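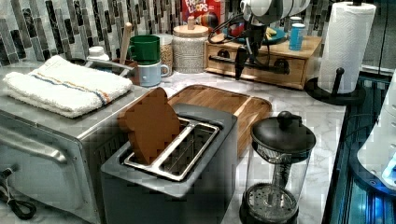 Cremilda Cordeiro and Anong Onsri
June 14, 2024

3.2 Appliance tops and the spread of breakfast items

Figure 2. Breakfast counter in a household of the Limsakul group. A folded towel lies on top of the toaster oven; the two-slice toaster and the French press stand forward of the stored items.

We coded each counter in the 208 households for items in use, items on standby and items in storage. The distinction follows the scheme piloted in January at the Unora site, with one change: the tops of appliances are now coded as surfaces in their own right. Under the earlier scheme the towel in Figure 2 would have been assigned to the counter and its position lost.

The toaster is coded as in use on the evidence of the bread in its left slot. The French press is coded as standby, as are the two stacked mugs, one green and one pale blue. Items near the wall – the utensil holder, the clear jar, the speckled canister with its wooden lid – are coded as storage. The cereal box, partly hidden by the canister, received the same code from both coders. The tray behind the toaster did not. One coder treated it as storage and the other as standby, and the disagreement was settled by applying the rule that a tray takes the code of the nearest appliance.

Stacking was recorded separately. A stack reduces the footprint of its members but delays access to the lower one, and residents in the Ganilel group named this delay as a reason for keeping mugs in a cabinet. Residents in the Limsakul group seldom mentioned it.

Small drawer units of the kind at the right of Figure 2 were coded by their exterior only. Contents were left out of the analysis, and a unit was counted as 1 item regardless of the number of drawers. This understates storage density on counters with several such units – 7 households were affected – and the correction is given in Section 4.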